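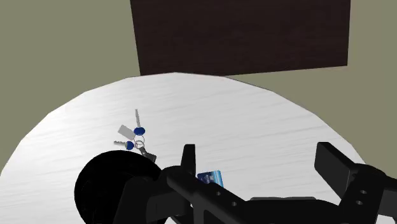 A simulated gripper at a blue card on a round tabletop, with a set of keys lying nearby. Rendering: Revstead.

FOR IMMEDIATE RELEASE

Revstead publishes results of remote-control teaching trial, including the parts that went badly

Tuesday, April 28, 2020 - Revstead, which tests automation products for small manufacturers and repair shops, today released its findings on Betico, a software package sold as a quick way to show a robot arm a job by steering it from a distance. The short version: operators can learn to drive the arm, and the arm can learn something from them, but the claim that "anyone can teach it in an afternoon" did not hold up in our trial.

The work was done in simulation during March. Operators used a handheld controller to move a virtual gripper over a tabletop and complete small pick-up jobs with everyday items such as cards and keys. They recorded 2,331 attempts. Each one was kept, including those where the operator gave up, knocked the item away or closed the fingers on nothing.

"We were told to throw the bad ones out before training," said Hanne Laitinen, who led the trial for Revstead. "That is fine if you want a nice number for a brochure. We wanted to know what a shop would get if it bought this and put its own people on it."

Flat items caused the most trouble. A card lying on a table gives two fingers very little to hold, and operators settled on different tricks for dealing with it. Some tried to pinch it by an edge. Others pushed it toward the rim of the table first. The software learned from all of them at once and often produced a motion that matched none of them - it would start a push, stop, and then hover.

Revstead then had a single operator record 200 fresh attempts using one agreed method. Training on that smaller set gave steadier behavior than training on the full set. Revstead does not regard this as proof that small sets are better. It does suggest that buyers should be wary when a vendor quotes the size of its recordings and says nothing about who made them or how.

The trial also looked at operator fatigue. Sessions were planned to last up to 20 minutes, and most people asked for a break sooner than that. Judging depth on a flat screen was the usual complaint. A second group who guided a real arm by hand, holding it at the wrist and moving it through the job, found the work easier to understand but harder on the shoulders. Hand guiding also put the person's own arm in the camera's view, and those recordings needed extra cleanup.

Merle Katene, who runs the repair bench at Zumberg and took part as an operator, said she came away unconvinced. "I can pick up a card. I have been doing it all my life. Steering a machine to do it is a separate skill, and I did not have it on day one," Katene said. "I'd want to see it on my bench, with my parts, before I signed anything."

Revstead has not tested whether skills taught in the simulation carry over to a physical arm. The rendered table is clean and evenly lit, and the items on it do not bend or stick the way real ones can. A follow-up on physical equipment is planned with Żak, and no date has been set. Until that is finished, Revstead advises against reading the present results as a forecast of shop-floor performance - good or bad.

The full report, the operator instructions and the complete set of recordings, failures included, are available on request at no charge. Revstead paid for its own Betico license and accepted no funding for the trial.

About Revstead
Revstead is an independent testing group that reports on automation products for small firms. It does not sell robots or take commissions on them.

Press contact
Hanne Laitinen, Revstead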